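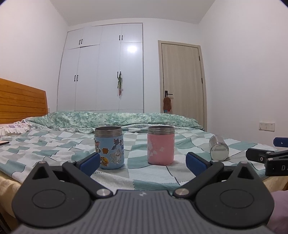 Keeping Food Hot in a Jar: Your Questions

Does an insulated jar really keep soup hot for 12 hours?

I doubt it, and so should you. The number on the box usually comes from a full jar of boiling water in a mild room with the lid never opened. You are packing noodles at 7 a.m. and opening the thing at noon on a cold bench. Plan on lunch. Forget dinner.

Do I have to preheat it?

Yes. Fill it with boiling water, close it, wait ten minutes, dump it out, then add the food. Da-eun Heo, who tests lunch gear with me, skipped this step with a Niton jar in August and lost 10 degrees before she got to work. I've seen people argue that a "premium" jar doesn't need it. Cold steel is cold steel.

What temperature is safe?

Hot food should stay above 140°F. Buy a cheap probe thermometer and check at the hour you normally eat. Touching the outside tells you nothing, and neither does steam.

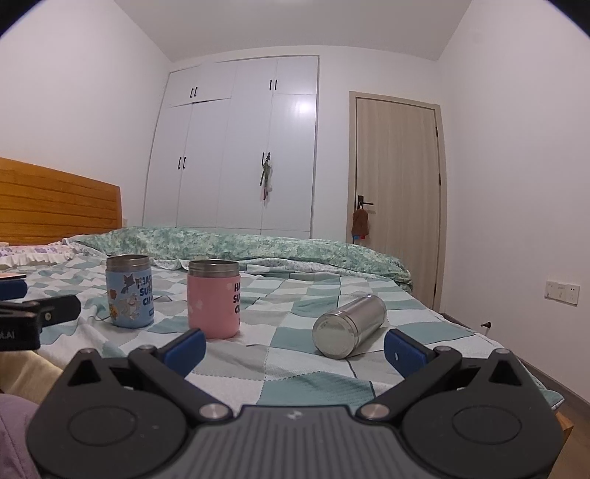

If the reading comes in low more than once with a preheated, full jar, the vacuum may be gone and I'd quit using it for meat, rice or dairy.

Is the 400 ml size enough for an adult?

For me, no. Thibault Carré says it's plenty, but he also eats a second lunch at three. Go bigger only if you'll fill it, as a half-empty jar cools faster.

Are the expensive ones better?

Sometimes. We paid 104 dollars for a Fatton set and 237 for a Loltura one and could not tell them apart at noon. The Loltura came with a nicer bag. Make of that what you will.

The listing says "100% leakproof." Is it?

Until the gasket gets old or you put it back in crooked. Carry it upright anyway.

Can it go in the dishwasher?

Lids, often. Bodies, check the manual, and don't trust the seller's answer on the product page. The Li manual and the Li website told us two different things.

How do I get rid of the curry smell?

Baking soda and hot water overnight, lid off. Take the gasket out and wash it separately. If it still smells, replace the gasket.

Last updated March 17, 2025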